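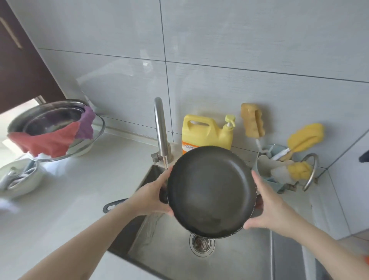

Olthorpe shared kitchen, washing-up area, September check. The sink area is inspected after the evening wash, before the lights go off. Soap stays in the big yellow pump jug behind the sink, and brushes go back in the blue holder at the right. Empty the drain strainer when debris shows in the mesh. Score 41, up 2 from last time.

Faucet: OK. No drip at the base.

Strainer: Needs attention. Empty into the trash after each wash.

Nonstick pans: OK. Interiors slightly worn, no flaking found. No metal scourers.

Brushes and sponges: Replace any sponge that smells.

Hot water: OK. Reached over 40 C at the tap.

Cabinet under sink: Damp patch at the back left. Reported to Morgan, recheck in October.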